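Chapter 4
Carrying Together: Flat and Long Things

Before you read

Think about the last time you moved a piece of furniture with another person. Who said "up"? Who walked backward? Did you talk before you lifted, or only when something already went wrong? Write two or three lines in your notebook and keep them until the end of the chapter. You will be asked to look at them again.

In this chapter you will learn

how to decide whether a thing needs one carrier or two
where to put the hands on a flat top or board
which short words the two carriers should use
how to open, move and close a folding table
how to set down a load without hurting fingers or the floor

4.1 Why a table is more difficult than a box

In Chapter 3 we worked with boxes. A box is a friendly load. It can be held close to the body, its weight is mostly in the middle, and when you turn, it turns with you. A tabletop is different. It is wide and long, and one person who holds it at the center of a long side cannot easily control the two ends. When one end drops a little, the other end rises, and the carrier must twist the wrists to correct it. After a few steps the arms are tired, although the table may not be heavy at all.

This is the first thing to understand about flat loads: the shape makes the work, more than the weight. Students in the storeroom course at Roltham are often surprised by it. They look at a light table, they decide to take it alone, and they hit the door frame with the far corner.

With two carriers, each one looks after one end. The load then has support at both short sides and stays level with little effort. The carriers face each other over the top, so each can see the other's hands and also what is behind the other's back. The second point is very useful, and we will return to it in section 4.4.

4.2 Where the hands go

For a flat top, the hands belong near the corners of the short side, one left and one right. If both hands are close together in the middle, the load can tip to the side like a seesaw. If the hands are exactly on the corners, the arms are spread too wide on a big table and the shoulders will complain. A good place is a little inside the corner, where the arms can hang in a natural way.

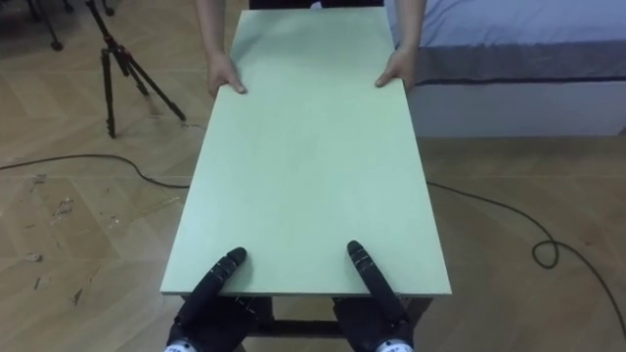 Figure 4.1 A flat board held at both ends, with the hands at the far end placed to the left and right.

In most lifts the fingers go under the edge and the thumb stays on top. The fingers carry and the thumb guides. When a surface is only being kept steady, for example while the other carrier is changing grip, it is enough to rest the hands on top. But do not begin a lift with the hands in this position. The edge will slide out.

Look also at the edge itself before you take it. Older tops can have a loose strip along the side, and a strip may come off in the hand in the middle of the stairs. Run one finger under the edge first. If it is sharp or broken, use gloves.

4.3 The folding table

The folding table is used in this book more than any other piece of furniture, and there is a simple reason. Schools, halls and offices own many of them. The inventory of the Urndale community halls, which we use for the exercises in Part Two, lists 2,554 pieces of movable furniture, and 826 of these are folding tables. A person who can handle this one object well can already do a large part of the daily work.

A folding table has a top, legs, and some kind of brace that keeps the legs open. The brace is the part which asks for attention. When it is fully open, the table stands safely. When it is only half open, the table can look correct and still go down when somebody leans on it.

Always check the braces before a move, also when the table will travel only one or two meters. A leg that folds during carrying may hit a shin, and the carrier will then let go of the top. If the distance is short and the way is free, the table can be moved open. Each carrier stands at one short end, takes the top under its lip, and lifts only until the feet are clear of the floor. There is no need to lift higher.
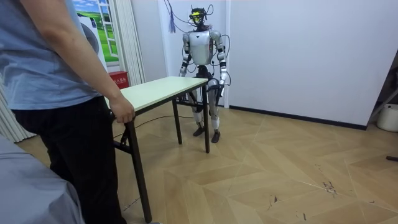 If the distance is long, or if there is a door on the way, fold the table first. Lay it on its long side, fold one pair of legs, then the other pair, and listen for the catch if the model has one. Keep the fingers away from the hinge. On the Mägi pattern, which is common in older halls, the brace closes quickly in the last part of its movement. Push it with the flat hand and do not put the thumb between the brace and the leg.

4.4 Talking while carrying

Two people who carry the same table must share the same plan. They should agree on three points before they touch it: where it goes, who walks backward, and who gives the commands. The one who walks forward sees the way, so this person normally gives them.

Use few words and always the same ones. In this book we use "ready," "up," "stop" and "down." "Ready" is a question, and it must be answered. If there is no answer, there is no lift. "Stop" may be said by either carrier at any time, and no reason has to be given.

Do not say "okay" as a command. It can mean "I have understood," "begin" or "enough," and in the Lurnine accident report printed at the end of this chapter you will find that it was understood in two ways by two people at one table.

4.5 Setting down

Many small injuries happen in the last moment, when the carriers think that the work is finished. Bend the knees, keep the back quiet, and lower both ends at the same speed. With an open table, let all the feet reach the floor before you release the top. With a folded table, put down one long edge first and move the fingers out from under it before the full weight comes.

Words to know

brace: the part that holds a folding leg open
lip: the lower side of the edge of a tabletop
short end: the narrower side of a rectangular table
level: having both ends at the same height

Go on to Exercise 1, for which you need one partner, one folding table and a free piece of floor.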